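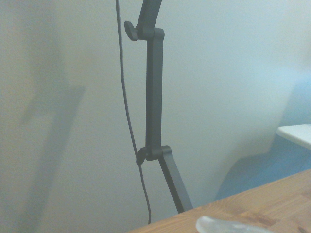 Readers in Tarlow tell me the hour before bed is the only one they get to themselves, and that no sleep expert is going to take it off them. I have some sympathy.

May, by a staff writer

The Wevdale sleep plan costs 200 pounds and lasts 30 nights. For that you get a booklet, a blindfold and a phone call every Friday. Lights out at ten, no screens after nine, and a promise of 7 extra hours a week. Extra to what? The booklet doesn't say. I followed it to the letter and woke at four most mornings, as I always have. My doctor's advice was free: get up at the same time each day and stop reading about sleep.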